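Magazine > Living > Quiet Objects

Reading time: 2 minutes

The return of the plain white thing

When I moved to Cukbridge, my first apartment had brown tiles in the kitchen and green tiles in the bathroom. I bought a white soap dish to make peace between them. It cost 4 dollars and I still have it, which I can't say of the sofa.

For many years, white household goods were what people bought when they could not decide. Shops put them on the low shelf. Now they are in the window again. At Zodetti, a housewares shop near the river, the spring catalog in April listed 183 items, and more than half of them came in white only. The staff told me that customers touch them first and ask the price later.

I think one cause is tiredness. We look at bright screens the whole day, and in the evening a cup without a message on it is a kind of rest. Another cause is the small home. In two rooms every object is seen all the time, and a red kettle becomes a loud neighbor.

But white is not one color, and this is where many buyers go wrong. Gedano, a ceramics workshop that supplies Zodetti, keeps a wall of test pieces in its entrance, each with a slightly different glaze. Under the shop lamp I could see no difference between most of them. By the window, one was blue like milk with water in it, and the next was almost butter. If you mix them at home without care, the cooler one makes the warmer one look old.
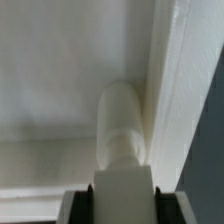
Off-white on off-white: a rounded cap, a matte surface, and a little shade on the left side.

My advice is to take one piece you already own to the shop and compare by daylight. Choose matte if your room gets strong sun, and a glossy surface if it faces north. Avoid pure white near old wood, where it looks like a bandage.

The question of stains remains. Tea marks come off with baking soda and patience. Scratches from metal spoons are harder, and on my oldest bowl I have stopped trying.

Contact the magazine | © Sauerland Living | Back to top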